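Mamitz Forums > Rendering and Lighting > Noise in interior renders, tried everything?

skorkville_dan
Posted February 8, 2021

Hi all, I've been fighting this for longer than I'd like to admit. I have a kitchen interior, one sun lamp coming through a window, one area light over the counters, and the far corners are just crawling with grain. I'm on the path tracer, 277 samples, bounces set to 5. Going higher on samples takes forever on my old card and the corners barely get better. The denoiser cleans it up but then everything gets that smeary watercolor look, and the stone textures suffer the most. 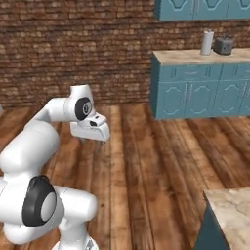
What I've tried so far: bigger area light, clamping indirect at 3, and turning off the glass shader on the window pane. The clamping helped with the fireflies but made the whole room feel kind of dead. Is this just what interiors are like, or am I missing a checkbox somewhere?

Dusus
Posted 2 hours later

Turn the glass off and LEAVE it off, first of all. Sun through real glass is the classic way to kill an interior render. Second, put a portal light in the window opening. It gives off no light itself, it just tells the renderer where the sky is coming in from. Made a huge difference for me, and I'm on a laptop!

okonkwo_renders
Posted 3 hours later

Portals are good if you have a sky texture. He only mentioned a sun lamp, so a portal does zip for him. Dan, do you have anything plugged into the world background?

skorkville_dan

Flat gray, strength 1. I never touched it.

okonkwo_renders

OK, so that's worth changing anyway. Use an actual sky, then add the portal, then bring your clamp back up or switch it off. I'd also drop the bounces to 3 and see if you even notice. In my kitchens I mostly don't.

veronika_sz

I'm going to disagree on the bounces. Going from 5 to 3 in a closed room makes the corners darker, and then people crank the exposure to get them back, and guess what comes back with it - the noise. I'd keep 5 and split the denoising instead. Render out the albedo and normal passes and feed them to the denoiser in the compositor. Most of the watercolor look goes away once it has those to work with, stone and wood grain especially. 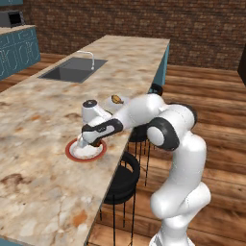 Also check your white walls and ceiling if you have any. If the base color is pure white, pull it down to 0.8. Pure white paint bounces light around forever and you pay for every bit of it.

Signed, Veronika Szénási (yes, the same one from the old baking thread, and no, I never finished part two)

Dusus

Second the 0.8 thing. Still think portals are the first stop though.

okonkwo_renders

Fair point about exposure. I light pretty bright to begin with so I probably get away with it. Finish part two!

skorkville_dan

Update: sky texture in, portal in, ceiling down to 0.8, bounces left at 5. Clamp is off. The corners are so much better that I went and checked I hadn't opened the wrong file. Doing the denoise passes tonight. Veronika, where does the albedo pass live? I only see diffuse color in my list and I'm not sure that's the same thing.

veronika_sz

Tick "denoising data" under the view layer passes and it'll show up as its own output. Diffuse color is close, but it skips your shiny stuff.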